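Wasberg 5 Hours

The Wasberg 5 Hours is an endurance race for touring cars and small prototypes. 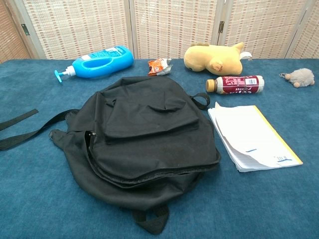 It is held every year in September on the Wasberg circuit, a permanent road course with 13 corners. The race starts at 2 p.m. and finishes in the early evening, so the last part is driven with headlights on.

History
The first edition was organized as a club event and was open only to production cars. The engine limit was 1,350 cc, and most teams came with one car and two drivers. Prototypes were admitted later, in a class of their own. The race was not held for two seasons while the pit lane was rebuilt.

Format
Each car must have two or three drivers. No driver may stay at the wheel for more than two hours without a break. Refueling is allowed only with the engine stopped, and during this time no work can be done on the tires. The winner is the car which has completed the most laps when the time is over. If the race is stopped before half distance, only half points are given.

Records
The distance record is 523 miles, set by the Grister team in dry weather. Grister is also the team with the most wins in the prototype class. In the touring class, the Joker team has won three times, two of them in the same car. Tiêu Racing took its only win in a wet race, after the leader retired with a broken gearbox.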